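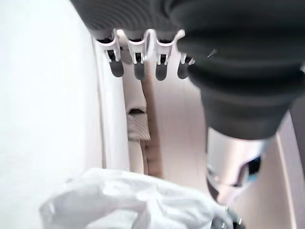

Course notes by Shanthi Navaratnam
Household Textiles, evening group, Thursday, September 3, 2026

Session 4: Hooks, folds and the fabric you can't flatten

Last time we did flat things. Tea towels, pillowcases, anything with four corners and good manners. Tonight is the rest of the cupboard.

Hanging first. A hook is only as good as the thing you put on it, and most of us put on too much. One item per hook. If you have four hooks and nine coats, you have a heap with ambitions. Ribbed cloth is kinder than most, as its ridges hide a crease, but hang it by a loop and never by the shoulder. Nazma Bhuiyan's handout (page 21) shows how to sew a loop in if yours has gone.

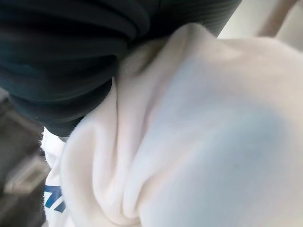
Fleece, then, has no opinion about where it should bend. Press a fold into it and it will rise again, slowly, like a disappointed aunt. Lay it out, smooth from the middle, fold in thirds and roll from the closed end. Do not iron it. Someone in the June group ironed it.

When fleece and a heavier ribbed cloth share a shelf, the heavier one goes underneath. Yes, it looks nicer the other way up. It also squashes the pile.

For next week: bring one awkward item from home. Fitted sheets are allowed, but Nuwan Rathnayake has already claimed the king size.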